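«Lo difícil es que la persona deje de corregir»

Bimla Chaturvedi enseña a brazos robóticos a ordenar cocinas desde un mando a distancia. Hablamos con ella sobre demostraciones, simuladores y cansancio.

04/12/2023 - Tiempo de lectura: 5 minutos

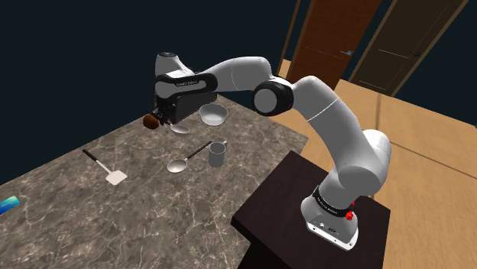
Bimla Chaturvedi lleva tres años dirigiendo el equipo de demostraciones de Hosollow, una empresa pequeña que prepara datos para entrenar brazos robóticos. Antes trabajó en control de calidad en una fábrica de envases y dice que de allí le queda la costumbre de apuntarlo todo. Su trabajo consiste en que una persona maneje el brazo, haga una tarea doméstica y deje grabados los movimientos para que un programa aprenda a repetirla.

«La gente se imagina que programamos el movimiento», explica. «Nosotros lo hacemos. Cogemos el mando, llevamos la pinza hasta el objeto, la cerramos, lo levantamos y lo dejamos donde toca. Lo que se guarda es esa trayectoria, junto con lo que veían las cámaras en cada momento».

El proyecto actual se llama Zanine y trata de encimeras: utensilios, cuencos, tazas y alimentos que hay que coger y cambiar de sitio. Buena parte se hace en simulación. El operador se sienta delante de una pantalla, mueve un mando con la mano derecha y el brazo simulado lo sigue. «En el simulador puedo cambiar el color de la pared, el suelo o el mármol sin mover un mueble. También puedo volver a empezar en un segundo si se me cae algo. En el laboratorio hay que agacharse a recogerlo».

Una cocina simulada, sin embargo, no se comporta siempre como una real. Chaturvedi pone el ejemplo de los objetos redondos. «Un panecillo o una patata parecen fáciles. Pero si la pinza baja un poco descentrada, los dedos lo empujan y se va rodando. El simulador calcula ese contacto a su manera, y a veces el objeto resbala cuando en la mesa de verdad se habría quedado quieto».

Las cucharas le dan otro tipo de problemas. El mango es fino, está pegado a la superficie y deja poco margen para meter los dedos. En su equipo prefieren cogerlas cerca de la parte honda, donde hay algo más de altura. Con las espátulas planas cada operador tiene su técnica, y eso, según ella, se nota después en los datos. «Si uno la coge por el mango y otro por la pala, el modelo aprende una mezcla de las dos cosas. A veces se queda parado en medio».

Por eso en Hosollow acordaron en abril unas normas de agarre. Son dos páginas y las escribió ella después de revisar 545 demostraciones de la primera ronda, de las que descartó 77. La mayoría de las descartadas habían terminado bien: el objeto acababa en su sitio. El problema estaba en el camino. «Había titubeos, vueltas, pinzas que se abrían y se cerraban tres veces. Una persona lo mira y entiende que el operador estaba dudando. El modelo no sabe que eso es una duda y lo copia».

Le preguntamos entonces qué distingue a un buen operador. Tarda un poco en contestar. «La paciencia para ir a velocidad constante. Lo difícil es que la persona deje de corregir. Cuando movemos nuestra propia mano corregimos sin parar y no nos damos cuenta. Con el mando hay un pequeño retraso, corriges de más y la pinza empieza a bailar».

Las sesiones duran 30 minutos, con una pausa obligatoria entre una y otra. Al principio eran más largas, hasta que vieron que los errores se acumulaban al final. Chaturvedi sigue haciendo ella misma una sesión diaria. «Si no lo hago, se me olvida lo incómodo que es bajar la pinza en vertical entre un cuenco y una taza».

Además del mando, el equipo usa la guía manual: el operador sujeta el brazo real y lo lleva con las manos mientras los motores ceden. El taller donde lo hacen está en Nillthorpe, a media hora de la oficina. «Con la mano notas el peso y notas cuándo has tocado la mesa. Para tareas de contacto, como pasar una bayeta, yo no usaría otra cosa. Pero cansa los hombros, y la persona se mete delante de las cámaras. Con el mando eso no pasa».

¿Mezclan los dos tipos de datos? «Sí, etiquetados. Štěpánek, la empresa que entrena los modelos con lo que grabamos, nos pidió que cada demostración llevara escrito cómo se había hecho. Al principio nos pareció papeleo. Ahora es lo primero que miro cuando algo falla».

También se graban demostraciones con errores intencionados. El operador deja caer el objeto o llega desviado y luego recupera la tarea. Se marcan aparte y hay más de 30 por cada utensilio. «Si solo enseñas el camino limpio, el brazo no sabe qué hacer en cuanto se sale dos centímetros», dice Chaturvedi. Reconoce que esto choca un poco con las normas de agarre y que a los operadores nuevos les cuesta ver la diferencia entre un titubeo y una recuperación. Ella les pone vídeos de las dos cosas.

El siguiente paso de Zanine son los cajones. Todavía no han decidido si empezarán en el simulador o en el taller. «Yo empezaría en el taller», dice. «Un cajón que se atasca es muy difícil de simular, y en Nillthorpe tenemos dos que se atascan muy bien».

Utilizamos cookies propias y de terceros para mejorar la navegación. Aceptar - Rechazar - Configurar

Contacto - Aviso legal - © 2023 Todos los derechos reservados - Volver arriba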